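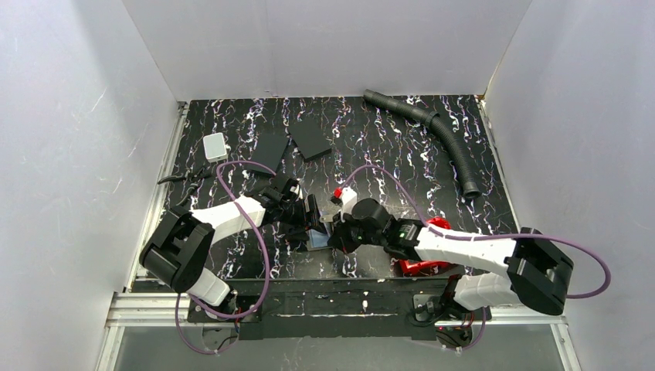
## Incident report, cell 37, Gesix annex

At 2952 cycles the left arm stopped reporting its grip force. It did not stop gripping.

The operator on duty wrote this down in March, at the desk outside the enclosure, and left the cell powered. The Mudico controller logged no fault. Both arms held position. The limit for the part was 49 newtons. The last value received was 37, repeated 200 times without a change in the decimals.

A real sensor drifts. This one had gone quiet and the controller kept reading the old number.

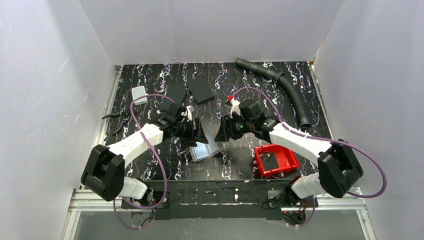
The operator pressed the pause key and waited for the brakes. They engaged on the right arm. On the left, the status line said ENGAGED and the wrist moved two degrees, slowly, closing.

Procedure was to cut power at the wall. Procedure also said that a powered-down gripper would open, and the Atanasov test piece was the only one left. The operator read the page twice – it had been written for the older grippers – and reached for the handset.

Clotora support answered on the ninth ring and asked for the firmware version.

"It's still closing," the operator said.

"What force?"

"Thirty-seven."

"Then it's within limits."
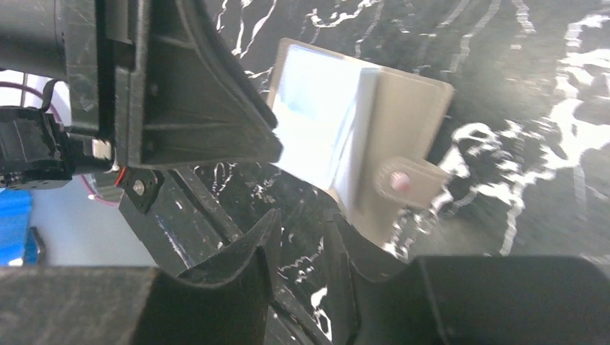 The operator looked at the number again. It had not changed during the call. Inside the enclosure something creaked, the sound a plastic lid makes when it is pressed at one corner.

The operator put the handset on the desk, line open, walked to the wall and pulled the breaker down. The fans ran on for a few seconds. On the desk, the voice was asking for the serial number.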